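Up until one again with the music folders. I told Marijke Verhoeven I'd be done by April and she was kind enough not to laugh.

The count stands at 2,342 tracks, of which 216 have no artist at all and 444 are in there twice, once from the old laptop and once from whatever I used before it. The new player is supposed to match them by listening. I let it loose on one folder to see. It decided a demo by Jasper's first band was a German radio play, and it split one live album into five because the applause runs over the track breaks. So I'm typing the names in by hand, as I did in my twenties, only slower.

Jasper Stevens thinks the whole thing is daft. Pay the monthly fee, he says, and it's all there. I looked up ten records from the shelf on his account while he made coffee. Six were there. Two of those were remasters with the quiet parts pumped up, and one had lost its last song. He said I was the only person who'd notice. Maybe, but I'm the one listening.
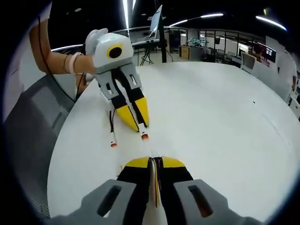
The big white table, afternoon.

Geert Segers wrote back about the external drive. He wants me to buy two and keep one at somebody else's place, and he has a point, though I remember he said the same of CD-Rs and swore they'd last a hundred years. Mine started skipping after nine. I'll get the two drives. I don't believe in them.

Also an email from the service, pleased to tell me there is now "lossless" on the top plan. I played the same song both ways through the kitchen speaker and then through the good headphones. On the headphones I thought I heard a difference, until I saw I'd mixed up which was which. Not paying for that.

Stopped at the letter M. The Menier tapes still have to be copied over, and the deck hums on the left side. Ask Lieven if he kept his.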